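Tidy-up task: where to start the arm over the sofa
Student Robotics Club — Simulation board

hhebden
We have 3 weeks left on the sofa task and still no agreed start pose. I ran 80 episodes overnight and 36 passed. Both camera views from the current build are attached. I want the wrist kept low over the seat at reset.
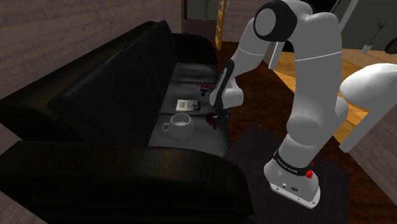
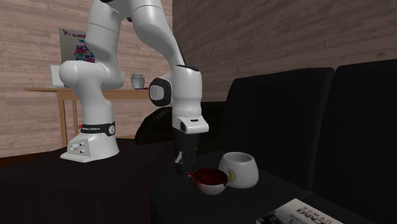 Replies

manus_k
Disagree on the low start. The gripper is black and so is the sofa. From either camera I struggle to find the fingers, and I expect the policy does too. Start higher or change the upholstery.

Amber Dawber
The upholstery is fixed by the rules. I would look at the second view first: the bowl overlaps the cup, so your mask for one will bleed into the other.

hhebden
Masks come from the simulator, so overlap is irrelevant in training.

Amber Dawber
It matters at test time — the scoring run gives you RGB only.

manus_k
Agreed. Howard, can you post the seed list as well?

hhebden
Will do. Rerunning with a raised wrist tonight, same seeds.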